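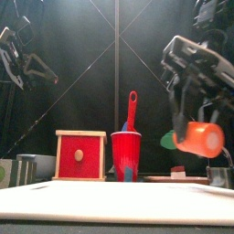
上个星期收到一封信，真正的信，有信封，有邮票，邮戳盖得歪歪的，糊成一团，只认得出后面半个月份。我在楼下信箱前站了好一会儿，连电梯来了都没进去。信是一位老同学寄来的，我们住的地方隔着814公里，平时在手机上也聊，聊孩子，聊天气，聊哪家超市的酸奶又涨价了，可是一拆开信，怎么说呢，好像是另外一个人在跟我讲话，慢一点，也害羞一点。

她写了六页。六页！我先数了一遍页数，再去烧水泡茶，坐下来从头读。她说她家阳台上的薄荷长疯了，说她最近睡不好，半夜起来听冰箱响，说她想起我们念书时在宿舍走廊里分一块Poulain巧克力的事，那块巧克力是别人从外面带回来的，包装纸被她夹在字典里，夹了好多年。这件事我早就忘得干干净净了，读到那一行，嘴里居然真的有点甜味，还有点宿舍走廊里肥皂的味道。

于是就想着要回信。想得很容易，坐下来才发现，家里连一张像样的信纸都没有。打印纸倒是有一大包，可是我总觉得用打印纸写信像是在交报告。翻来翻去，翻出半本孩子用剩的作文本，格子是绿色的，还有一叠以前旅行时从旅馆带回来的便笺，纸角都卷了。笔也是个问题。圆珠笔有七八支，能写的不多，有一支写到第三个字就断墨，甩两下，又写，再断。我那天晚上的回信，一个字也没写成，光在那儿试笔了，试出一张纸的圈圈，弯弯曲曲的，像一窝蚯蚓。

第二天下班，我特意绕路去了Tulia。住在我们这一片的朋友大概知道这家文具店，门面很窄，从外面看像是修钟表的，进去以后反倒很深，越往里走越暗，越往里走纸越好。我以前总是陪孩子去买橡皮和包书皮，从来没有走到最里面过。那天走进去，一排一排的信纸摊在木架上，可以用手摸。我摸了很久，自己都不好意思了，店里的人倒也不催，只是把收音机调小了一点。

最后买了两种。一种是横线的，米色，摸上去有点涩，笔尖走在上面会有沙沙的声音；另一种是白的，没有线，薄薄的，折起来很脆。信封也买了，还买了一瓶蓝黑墨水。钢笔是家里的旧笔，笔杆上印着Rakine几个字母，金色已经掉了一半，多年前单位发的纪念品，一直躺在抽屉深处。我拿温水泡了一夜，早上起来一杯水都变成了蓝的，挺好看，我舍不得倒，又看了一会儿才倒。

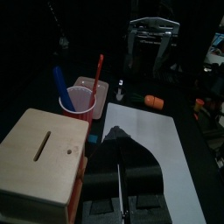 半页纸　发表于 2019-09-29　　分类：日常碎念　　标签：写信、文具、老朋友

说回写信。我上一次正经写信，大概是六年前，写给以前的房东太太，谢谢她把我们落在那里的一箱书寄过来。那封信很短，客客气气的，其实也算不得什么信。再往前就要算到学生时代了，那时候什么都写，写满正面写反面，写完反面再沿着边上竖着写一行，收信的人得把信纸转一圈才读得完。也不知道哪来那么多话。有时候上午刚寄出一封，下午又想起一件事，赶紧再写一封，结果两封信同一天到，人家先拆了第二封，看得莫名其妙。

现在写起来就不一样了。第一行写完“见信好”，我就停住了。手机上聊过的事，再写一遍好像没意思；没聊过的事，又觉得突然。想来想去，我就从窗户外面写起。那天傍晚刚下过雨，对面楼有人在收被子，收了一半发现是湿的，又搭了回去，就站在那里看着被子发愁。我把这件事写了下来，写着写着，后面的话就跟着来了。写到我妈的膝盖，写到我最近老是忘事，出门走到车站了又回去看煤气，写到今年四月那次我本来说好要去看她，最后没去成，嘴上说的是工作忙，其实是那阵子心里很乱，不想见人。这句话我在手机上打过好几次，每次都删了。写在纸上删不掉，要删只能涂成一个黑疙瘩，那更难看，就留着了。

错字是真多。提笔忘字这件事，平时不写不知道，一写吓一跳。“尴尬”两个字我写了三遍，哪一遍看着都不像，最后改成了“不好意思”。还有“薄荷”的“薄”，草字头下面到底是什么，我对着空气比划了半天，还是去翻了手机。孩子在旁边看我写，看得很认真，问我为什么不打出来。我说打出来就太快了呀，他想了想，说那你可以慢慢打。我竟然没有话回他。

字也丑。我小时候的字还算端正，得过一张写字比赛的奖状（全班大半的人都有，不过我妈还是贴在了墙上）。这些年除了签快递单，几乎不动笔，写到第二页，手就酸了，虎口那里硬邦邦的，字也跟着往右上角飘。后来我学乖了，一个晚上只写一页，写完就盖上笔帽，去洗碗，去收衣服。这样一封信写了好几个晚上，每天的心情还不一样，前一页高高兴兴，后一页唉声叹气，她读起来大概会觉得我忽冷忽热的。

写信的那几天，我走路都在攒材料。看见菜场卖菱角的，想着要写进去；在公交车上听见两个老先生为一盘棋吵架，也想着要写进去。平时这些事看过就算了，那几天却像口袋里多了一个夹层，什么都想往里面放一放。到了晚上真坐下来，又忘掉一大半，菱角记得，棋忘了，隔天洗头的时候才又想起来。

还有一件小事。我翻旧东西找笔的时候，找到一个饼干盒，里面是以前的来信，超过十六封，用一根发绳捆着，发绳已经没有弹性了，一碰就散。我本来打算好好读一遍，读了两封就读不下去了，脸上发烫。信里的人叫我“亲爱的小诗人”，天哪。那时候我大概给每个人都寄过诗。我把盒子盖回去，想了想又打开，抽出其中一封老同学当年写的，里面抱怨学校门口那家叫Skiver的小咖啡店，说咖啡像刷锅水，可是窗边的位子好，一下午只要买一杯就可以一直坐着。那家店早就没有了，后来变成卖手机壳的，再后来变成什么我也不知道。我把这一段抄在了回信里，抄的时候一直在笑。

信是昨天寄的。我们小区门口原来那个邮筒去年修路的时候挪走了，我拿着信在附近兜了一圈，问了卖水果的，又问了看车的，才在银行转角那边找到。邮筒口上积了一层灰，我先用纸巾擦了擦才把信推进去，推到一半又抽出来，检查邮编，检查邮票，再推进去。手一松，听见很轻的“啪”一声，心里忽然空了一下。回来的路上一直在想，第三页那句话是不是写得太重了，最后一页是不是忘了落款。落款应该是写了的，日期不一定。

现在就等着。上网查了一下，平信多久能到没有个准，有人说四五天，有人说半个月，也有人说根本没到。我没有告诉她信已经寄出去了，今天早上她在手机上发来一张薄荷的照片，我忍了又忍，只回了一句“长得真好”。

Tulia的信纸还剩一大半，放在手边看着就想写。下一封想写给我姑姑，她眼睛不好，字得写大一点，那种米色横线的可能行距太窄，要不然隔一行写一行吧。如果你们谁家里也有写信的习惯，用什么纸、什么笔，欢迎在下面留言告诉我，尤其是蓝黑墨水洗手洗不掉怎么办，我右手中指到今天还是蓝的。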